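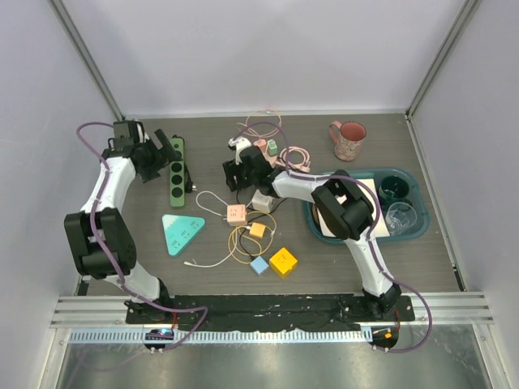 Returns bench automation, month one

tangle_tax
Our Volline cell has two arms sorting power strips and cube adapters with the cords all over the place. I used to do 1,305 items a week by hand. Now I watch, and I have opinions.

mkeane
Same here since January. Our lead calls it "upskilling." My skill is pressing resume.

Histudlow
Disagree. My wrists quit hurting and I got moved to testing, which pays more.

tangle_tax
How many of you got moved?

Histudlow
Two. Out of 14.

mkeane
There it is.

vlad_nights
Cords are the whole job anyway. A cube is easy. A cube with a yellow cable looped around it is a career.

Histudlow
So ask for the cable work in writing before they retitle you. We didn't, and now it's "cell attendant" and the break is 21 minutes.

tangle_tax
We get 20. Where do I apply?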